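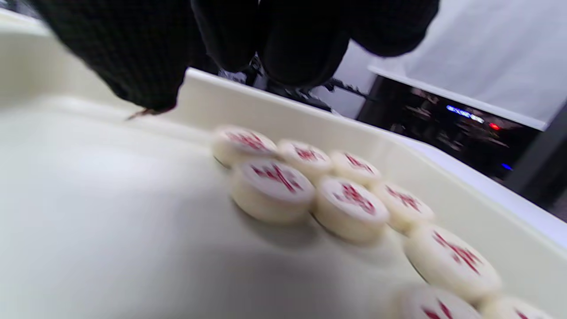 図4-1 黒いニットの手袋とトレー

第4章 ナレーションを書く

この章で学ぶこと
・ナレーションが担う四つの役割
・画面と語りの時間差の扱い
・仮ナレーションから本番収録までの手順

4.1 語りはいつ書かれるか

記録映画のナレーションは、撮影の前に書かれることもあれば、編集がほぼ終わってから書かれることもある。前者は学校教材や科学番組に多い。取材の対象と結論があらかじめ決まっており、語りの原稿に合わせて必要な画を撮っていく。後者は人物を長く追う作品に多く、編集室でつながった映像を見ながら、足りない情報を補うように原稿を書く。

本章では主に後者を扱う。第3章で見たとおり、粗編集の段階では場面の順序がまだ動く。この時点で完成原稿を書いても、場面の入れ替えがあれば書き直しになる。そこで多くの編集室では、監督か編集者が自分の声で仮ナレーションを入れ、長さと位置だけを確かめておく。仮の語りは文章が粗くてもかまわないが、読む速さは本番にそろえる。

ナレーションの役割は、ふつう次の四つに分けて考える。第一に、場所や時代、人物の関係といった事実を伝えること。第二に、離れた場面どうしをつなぐこと。第三に、画面のどこに注意を向けるかを示すこと。第四に、作り手の立場を表すことである。一つの文が二つ以上の役割を兼ねる場合もある。
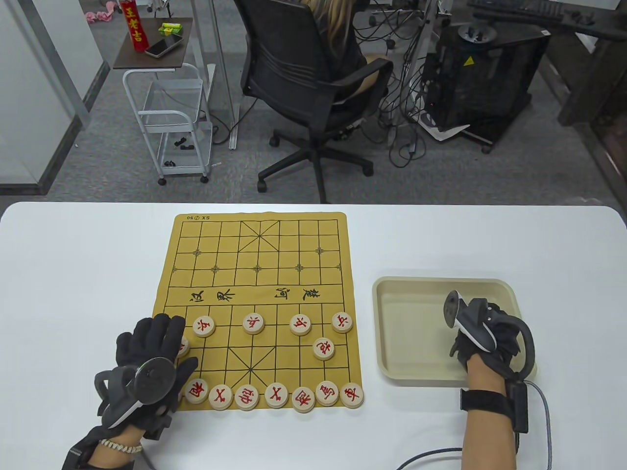
図4-2 シャンチー(中国象棋)の盤に並ぶ赤側の駒

4.2 画面と言葉の重なり

初学者の原稿でもっとも多い問題は、画面を見れば分かることを語りが繰り返してしまう点にある。駅のホームに列車が入ってくる場面で「列車が到着した」と読めば、観客は同じ情報を二度受け取る。「この路線に乗るのは二年ぶりになる」と読めば、画面にない情報が加わる。

ただし、重なりを避けることだけを目標にすると、今度は語りが画面から離れすぎる。映像で工場の作業を見せながら、語りが家族の歴史を長く述べると、観客はどちらか一方しか追えなくなる。語りの文が終わるまでに、画面の内容と一度は接点をもつように書くとよい。

作例として、短編『エヴネスの灯台』を取り上げる。監督のボフダナ・ボンダルチュクは、島の灯台に残る業務日誌をもとに51分の作品を構成した。語りは全部で148文あり、その大半が三十字以内に収まっている。冒頭では海の映像に日誌の日課だけが読まれ、灯台守の名前が語られるのは40番目の文になってからである。
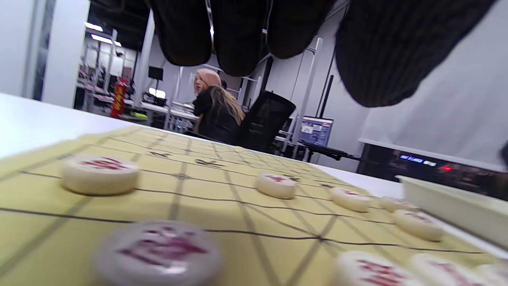

名前を遅らせたことで、観客は最初、人物よりも仕事の手順に耳を傾ける。点灯、給油、風向の記入という作業が何度か読まれたあとに名前が置かれるため、それまでの文がすべてその人の行動として読み直される。このような情報の後出しは、語りが画面を説明する以外の働きをもつことをよく示している。

4.3 人称と時制

語り手を「私」とするか、名のらない第三者とするかは、早い段階で決めておく。一人称の語りは取材者の経験を直接述べることができる。その代わり、取材者が知りえないことを断定すると不自然に聞こえる。三人称の語りは広い範囲の事実を扱えるが、根拠を示さずに人物の気持ちを述べると、信頼を損なうおそれがある。

時制については、日本語の場合、現在形と過去形が混ざっても文法上の誤りにはならない。そのため書き手が意識しないまま揺れることが多い。カトリン・ヨラスが編集した『ピュヴェルの冬』の翻訳版では、撮影時の出来事を現在形、それ以前の出来事を過去形にそろえている。原稿が一通りできたら、文末だけを抜き出して並べ、揺れがないかを確認する。

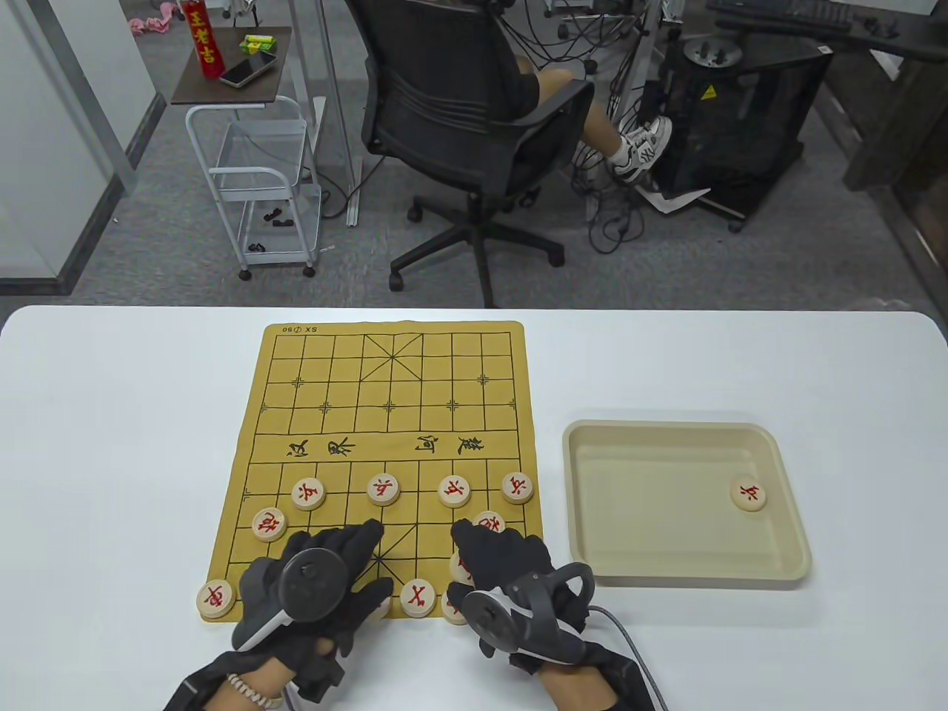 51

4.4 尺を合わせる

収録の前に、各文に使える秒数を測る。落ち着いた読みの場合、1秒あたりの字数は仮名に直して数える。漢字の多い文は紙の上では短く見えても、読むと長い。数字や地名を含む文では特に差が出やすい。

文が場面に収まらないとき、読む速さを上げて解決しようとしてはならない。まず修飾語を削り、次に文を前後の場面へ移せないかを検討する。それでも収まらなければ、編集者と相談して画のほうを延ばす。

演習
1.手元にある短い記録映画を一本選び、最初の2分間の語りをすべて書き起こしなさい。
2.書き起こした各文が、4.1で挙げた四つの役割のどれにあたるかを記入しなさい。
3.語りを一文だけ削るとすればどれか。削った場合に失われる情報を述べなさい。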